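July
By Ailbhe Mulcahy

Noreen Baloch has spent over 60 evenings sorting her sewing room in Randale. She started with the thread.

"I had it in bags," she said. "I could never find the gray."

Now everything goes in clear plastic. "If I can see through it a bit, I don't need a label."

She still wants six more boxes.

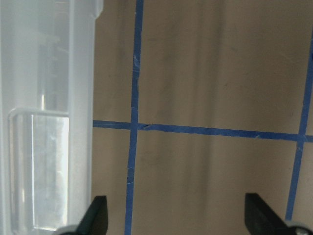
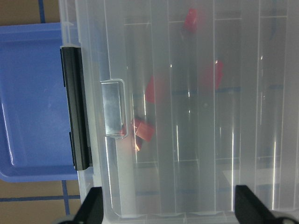
Clear plastic storage, with a blue tray beside the box in the second photo.

Contact | © Naletbridge | Back to top
This site uses cookies. Accept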